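About Plemgate

Plemgate fits out and looks after shared work floors. We supply the tables, chairs, screens and small items, put them where they need to go, and come back on a schedule to keep them in order. Our customers are firms that rent one floor or part of a floor and do not want to run their own furniture department.

We started with used office chairs. A print shop in Zestemden closed and had 157 of them in storage, most with worn casters and a few with torn mesh. We bought the lot, replaced the casters, sold the good ones and kept the rest for parts. Several of the buyers asked if we also had tables. After a year of saying no, we began to stock tables.

Our building

The workshop and the office are both in Zestemden, on Kpodo Street, behind the bus garage. The workshop is on the ground floor and has a loading door wide enough for a full-size truck. The office is one flight up. Between the two we have 3417 square feet of storage, which fills up every June when leases end and empties again by September.

Visitors are welcome on the office side during working hours. The workshop side is by arrangement, as there is usually a saw running.

What we supply

Tables make up the largest part of our work. We keep light tops and dark tops in stock, and we will make other colors if the order is for six or more. Rounded corners cost a little more than square ones. We recommend them for any table that stands next to a walkway, and in most open floors that means nearly every table near the stairs, the kitchen and the door.

Chairs come second. The basic chair in our range is black and has casters. We have tried other colors and they sell, but a customer who buys twelve green chairs will want two more green chairs three years later, and by then the fabric has been discontinued. Black can be matched.

We also supply monitor arms, coat hooks, picture frames, cups, wastebaskets and plants. The plants are artificial unless you ask for live ones. Live plants go on a separate contract because they need a weekly visit. 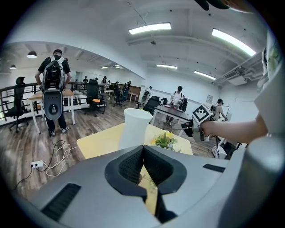
Small items are handled the same way as furniture. Each one is on the floor list, with a place where it belongs and a replacement price. When our crew visits, they return things to their places, take away what is broken, and leave a note of anything missing. A cup is on the list just as a table is. Customers sometimes find this fussy at first. It saves a good deal of arguing at the end of a lease, when the landlord and the tenant both want to know what came with the floor.

How a floor is laid out

We measure before we quote. One of our people comes out with a tape and a floor plan, checks the plan against the walls, and marks the outlets, the columns and any railing or stair opening. Plans supplied by landlords are often out of date. We have been given drawings that showed walls removed ten years earlier.

After that we send two layouts. The first fits the number of seats you asked for. The second has fewer seats and wider aisles. Most customers pick something between the two, and we redraw it once at no charge.

On floors with a mezzanine edge we keep desks back from the railing so that chairs can roll out without hitting it. We leave room between a chair pushed back from its table and the next table behind it. A person with a bag on their back should be able to get through without turning sideways.

If your staff move around a lot during the day, please tell us when we measure. A floor where people stand and walk needs fewer chairs than one where they sit, and the spare ones end up in odd corners holding jackets.

Tidying visits

A tidying visit takes one crew of two people. For a floor under 3,000 square feet it is usually done in a morning. The crew will:

Push in and straighten chairs
Wipe down table tops and table legs
Check casters, gas lifts and table feet
Dust plants, frames and railings
Return small items to their listed places
Tag anything that needs repair

They do not touch papers, screens that are switched on, personal belongings or equipment that is not on our list. If a chair has something on its seat, the crew leaves it where it is and wipes around it. Things left on tables are lifted, wiped under, and put back.

Visits can be weekly, every two weeks or monthly. Monday mornings are full at present and there is a waiting list for them.

Repairs

Everything we sell can be repaired in our own workshop. We carry casters, arms, seat pads, backs and lifts for every chair in the range, and we stock legs and feet for all the tables. A damaged top can be sanded and refinished if it is solid wood. Other tops are replaced.

Last year the workshop repaired 2935 pieces. Casters were the most common job, followed by wobbling table legs. We lend a replacement chair at no cost while yours is with us.

We use the Trevex system to track repairs. Every table and chair has a small tag on its underside with a number. Give us that number when you call and we can tell you when the piece was made, where it has been and what has been done to it. If the tag has come off, a description will do.

Buying used

Furniture that comes back at the end of a contract is cleaned, checked and sold from the Kpodo Street workshop. There are 695 pieces in the used stock at the moment, mostly chairs. Prices are on the tags. We deliver within Zestemden and to the nearby towns, and you are free to collect in your own vehicle if you bring blankets and straps.

Working with us

Send us your floor plan, the number of people who use the floor, and the month you need it ready. We reply within three working days. The busiest month is August, so please write by June if you can.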